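3.2 Daylight and the afternoon slump

Respondents in Plovovville were asked to rate their attic rooms from 2 to 50. Most praised the light and then, a page later, complained of the glare. 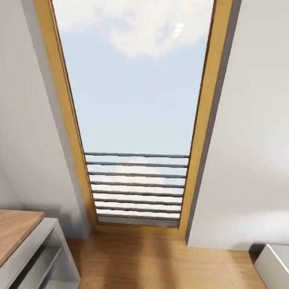 Figure 4. Tall wood-framed window in a sloping ceiling.

Sivakumar's Index treats such answers as noise. We kept them, having met the respondents. Of the 30 households, those with pale walls reported fewer headaches in March and rather more opinions about paint.
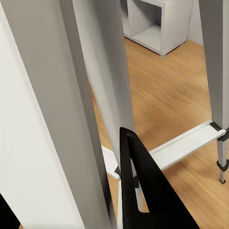 Curtains were left out of the model, as Dissanayake could not get two people to agree on what counted as closed.

Contact: Piyumi Sivakumar | Back to top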